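Tea and Plates with Elvia Arriaga

I'd been meaning to get over to Bultovthorpe since June, when a friend served me cake on one of Elvia Arriaga's plates and I spent the whole visit trying to turn it over without dropping crumbs. So there I was at last, in her kitchen, with a mug of very strong tea and plates on every shelf!

Elvia has been collecting and selling tableware for 18 years. She started with a box of 32 odd saucers from a house clearance. "I only wanted the box," she told me. "Then I washed them and I was done for."

She sells most things under the name Galleck now, with Subira Masanja looking after the orders and (by the sound of it) most of the sensible decisions. Subira came in halfway through my second biscuit and joined us.

"Elvia would keep the lot if I let her," she said. "We had a set of six last winter and she hid two."

"One," said Elvia. "The other was chipped."

I asked what she looks for, and she went straight to rims. She loves a plain middle with everything going on round the outside, because then your dinner doesn't cover up the good bit. Her favourites at the moment are white with fine grey streaks and a thin dark line right at the edge. "It looks brushed on," she said. "I like seeing which side came out darker."

She's also firm about wood. White plates look cold on a white table, she reckons, and much happier with a warm brown tray behind them.
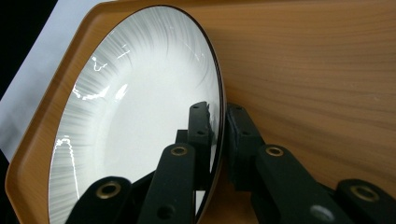 Living with the good plates

Does she eat off them? "Every day! Beans on toast, usually." Subira rolled her eyes at that, but she admitted she does the same at home.

I left with two side plates wrapped in newspaper, and Elvia has promised to ring me if any bowls turn up.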